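Call for Participants: Oral History of the Clurkholm Cannery Strike

Former workers, family members, and interviewers are wanted by the Trotwood Labor History Circle

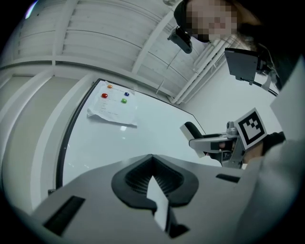
A printed sheet on a white table.

The Trotwood Labor History Circle is collecting spoken memories of the strike at the Kalogeropoulos fish cannery in Clurkholm and of the years which came after it. We are searching for people who took part in the strike, or who were close to it, and who are willing to give one recorded interview. We are also searching for a small number of people who can help us with interviewing, transcription and translation.

The strike is known today mostly from two sources. The first is the company's own statement to the press, which was reprinted many times. The second is the thin pamphlet of the strike committee, which was written in a hurry and which mentions only the people who spoke at meetings. At the time of the walkout 2,325 people were employed in the plant and in the cold stores. Most of them were immigrants, like my own parents, and a large part did not speak English at work. Very few of them were ever asked for their account by a journalist or by a historian. Many lost their place afterward and moved to Plidmont, to Trotwood or back to the country they came from.

We are a group of the left and we do not hide it. We think the workers were right to strike. But we want to hear also from those who did not agree with it, or who agreed at the beginning and later changed their opinion. If you went in through the gate while the others stood outside, your memory belongs to this history too, and you will be treated with respect by the interviewer.

Who can take part

You can give an interview if at least one of these is true for you:

You worked in the cannery, the cold stores, the canteen or the office at the time of the strike.

You were a seasonal worker on the boats or on the dock and your work was stopped by the strike.

You are the husband, wife, child or other close relative of a person who worked there, and you remember this time yourself. Children of that time are welcome. Some of the best things we have recorded until now are about school, about what was eaten at home, and about which neighbors stopped greeting.

You were active in the support groups in Plidmont, for example in the kitchen on the church ground or in the group which wrote the leaflets.

You were a foreman, a manager, a police officer or a local official in Clurkholm. We know that this is a more difficult invitation to accept. It is meant seriously.

You do not need to be a good speaker. You do not need to remember dates. If you are not sure whether your story is interesting for us, please write anyway and let us decide it together.

How the interview is done

One interview takes usually around 2 hours, with a pause when you want it. It can be done in your home, in our room in Trotwood, or by telephone or video call if you live far away. There is one interviewer, and you may bring a relative or a friend to sit with you. We record only sound. No video is made, also not during a video call.

You can speak English, Greek, Turkish, Portuguese or Tagalog. For other languages please ask us, and we will try to find a person, but we cannot promise it.

Before the interview you receive a short list of subjects by mail, so that you can think about them in peace. The list is only a help. You can refuse any question and you do not have to say why. In the interview we will ask about the work on the line, about pay and housing, about the weeks of the strike, and about your life after it.

If you have old papers at home, such as pay slips, letters, leaflets or a union card, please have them with you. We make a copy on the same day and you keep the original. Please do not send originals in the mail!

Your name and your rights

After the interview we write it down and send you the text. You have time to read it, to correct it and to take out parts which you do not want to be public. Only after you sign the agreement will it be added to the collection. You can choose your full name, your first name only, or another name. If you choose another name, we also change the names of your family members in the text, and the sound recording stays closed to visitors.

Some participants asked us if there can be problems with the company or with the immigration office. The company was sold and the new owner has no part in this project and does not pay for it. If your papers are not in order, or were not in order at that time, please tell us before the recorder is on. We will then speak about what is safe to record and what is better to leave out. We are not lawyers and we cannot give legal advice.

You may withdraw your interview at any time before it is printed. After the book is printed we cannot take it out of the book, but we can still take it out of the archive.

Nobody is paid for an interview, and we do not pay ourselves either. We do pay your bus or train ticket to Trotwood, and every participant receives a free copy of the book.

We need also helpers

For the winter we are looking for 7 new helpers in total. These are unpaid places.

Interviewers. You should be patient and able to stay silent while another person thinks. Experience in journalism, social work or union work is good but not required. You must come to the training, which is held on two Saturdays in November in our room in Trotwood. Each interviewer does not more than one interview in a week.

Transcribers. You listen to the recording and write what is said, also the mistakes and the repeated words. It is slow work, and you can do it at home. You need a computer, headphones and good written knowledge of the language.

Translators into English. We need most urgently Portuguese and Tagalog. Please send a page of something you have translated, on any subject. We do not ask for diplomas.

All helpers sign a promise of confidentiality. If you were yourself part of the strike, you can be a helper, but you will not interview people with whom you worked.

How to answer this call

Please write or telephone and tell us:

Your name, or the name we should use for you.

How we can reach you, and at what time of the day.

Your connection with the cannery or with Clurkholm, in a few sentences.

The language you prefer for the interview.

If you want to help us, which kind of work and how many hours in a week.

You can write in any of the five languages named before. Every letter is answered, normally in 7 days. If you hear nothing from us, please try again, as our mailbox in the building is shared with other groups.

The contact person for the project is Achilleas Theodorakopoulos. You find him in the room of the Circle, second floor, above the print shop in Trotwood, on Tuesday and Thursday evenings. You can also leave a note with your telephone number at the counter of the print shop, and he will call you back.

Helpers should write to us before the training begins. For interviews there is no last day, but we ask older participants, and those who are not in good health, to write soon, so that we can visit them first.

Please give this call to other people who may have worked in Clurkholm, especially if they do not use the internet. Printed copies in all five languages can be taken from the print shop without cost.

Trotwood Labor History Circle
Wednesday, October 20, 2021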